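My earbuds had gotten gross. There, I said it. I wear them for the dishes, the dog walk, the 2,000 or so emails I pretend to answer every August, and I think the last time I cleaned them was never? My friend Jalen Hutchins asked to borrow them for a call and handed them right back. Point taken!

So I got out the soft green cloth, the one I use for fiddly little jobs (earbuds bounce on a bare table, and mine love to roll under the stove), and started taking things apart. 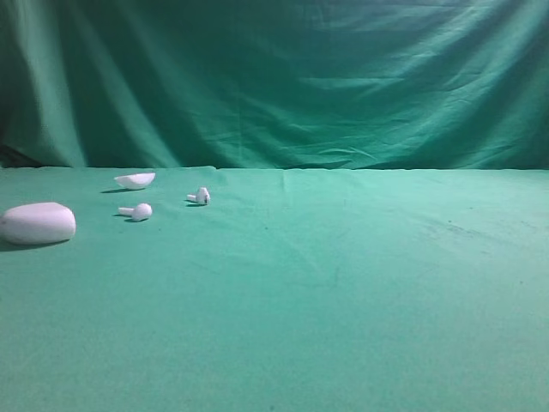 I'd read a bunch of advice first, and half of it wanted me to buy a kit. I did buy the little Mirier brush, okay, I'm weak, but an old soft toothbrush would have been fine. Dry brush on the mesh, pointing down so the crud falls out instead of in, then a barely damp cloth for the outside. No dunking! Patricio Tejada dunked his and he's still sad about it.

The case is the part I always forget. It lives in my pocket with the gum wrappers and whatever else, and those two little wells collect fuzz like you wouldn't believe. A cotton swab gets most of it, and a toothpick wrapped in tissue gets the corners.

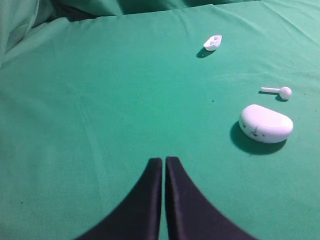
The white charging case on my green cloth.

That cloth hangs on to every single crumb, by the way, so give it a good shake outside when you're done. Mine needed two shakes and then the lint roller. 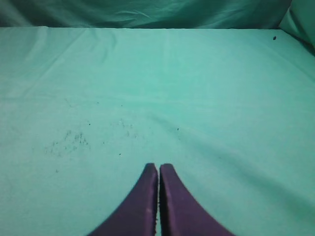

Next up is my keyboard, and I'm already scared. If you have a trick for getting under the space bar without popping it off, please leave it in the comments.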